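February 20, 2019

Lentil loaf, round four, and I'm getting somewhere! Swapped the tinned lentils for dried ones from Didley (890 g once cooked, far too much for one tin, so I fried the rest as patties). Baked for 35 minutes, then left alone for 12 before slicing. Still a bit crumbly at the ends. Less onion next time, more smoked paprika.
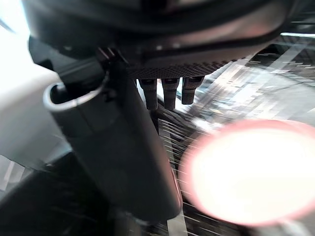 Gravy needs work too. The mushroom stock tasted lovely but went thin, so I'll reduce it further before the miso goes in. I want it dark, close to the charcoal grey of that big curved casing, with a bit of the same gloss. Trying barley on Friday.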